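Flernetura Opens Entries for Second Student Robot Challenge

Teams to play noughts and crosses with a robot arm on a taped board

Flernetura, the schools engineering charity, has opened entries for the second Clolis Challenge, a robotics competition for students aged 14 to 18. The final will take place in October at the Lunen Centre, with doors opening to teams at 8.30 am.

Each team will programme a robot arm to play noughts and crosses against another team's arm. The two arms share one board and take turns. Students must write the code that reads the state of the board, chooses a move, picks up a counter and puts it down in the right square.

The competition is supported by Grewal, the machine parts supplier, which is paying for the arms lent to schools that do not have their own. Schools may borrow an arm for the whole of the preparation period and return it after the final. There is no entry fee.

Last year's event used a printed board fixed to the table. This year the boards are marked out by hand with blue painter's tape, and no two will be quite the same. Lines may lean, edges may be uneven and squares may differ in size. Teams will not be given measurements before the day. Their programme will have to find the squares for itself using the camera on the arm.

Hamisi Sang, who runs the challenge for Flernetura, said: "The first year, several teams typed in the position of every square and never looked at the camera picture again. That was allowed under the rules and some of them did very well with it. We wanted a task where the students have to deal with what is on the table in front of them. A bit of tape is cheap, any school can practise with it, and it is hard enough to keep a good team busy for a term."

He added: "Shadows have been the main complaint from the clubs that tried the new task for us. A programme that finds the tape in good light can lose it when the arm leans over the board. We are keeping ordinary room lighting for the final, so teams should practise at different times of day."

How the competition works

Teams have between three and six members and must be entered by a school, college or youth club. Each team needs one adult contact, who may help with safety and transport but may not write code.

The challenge has three parts:

1. Finding the board. The arm starts with its gripper open and no counters in play. The team has 300 seconds to identify the squares and show them on a laptop screen to the judge. Gaps between strips, torn ends and loose scraps of tape are part of the task and may not be tidied up by the team.

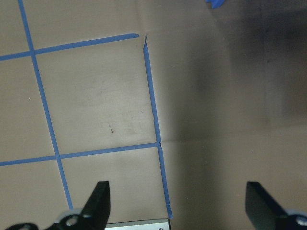

2. Placing counters. The judge calls out a square and the arm must put a counter in it. A counter resting on a line scores half marks. Each team has 600 seconds for this part and may restart its programme once without penalty.

3. Match play. Teams meet in pairs and play 2 games, with each side going first once. An arm that does not complete its move in the time allowed misses that turn. Draws are expected, and tied teams will be separated by their scores from the first two parts.

Prizes will be given for the overall winner, the best written record of work and the best first-time entry. The winning team will receive £659 to spend on equipment for its school or club.

How to enter

Entry forms and the full rules are available from the Flernetura schools office. Clubs that wish to borrow an arm should say so on the form, as loans will be arranged in the order that entries arrive. Teams using their own arm must send its make and reach with their entry so that the tables can be set out correctly.

A practice guide, with advice on marking out a board and setting up the camera, will be sent to every adult contact once a place has been confirmed.

Media enquiries: Hamisi Sang, Clolis Challenge, Flernetura schools office.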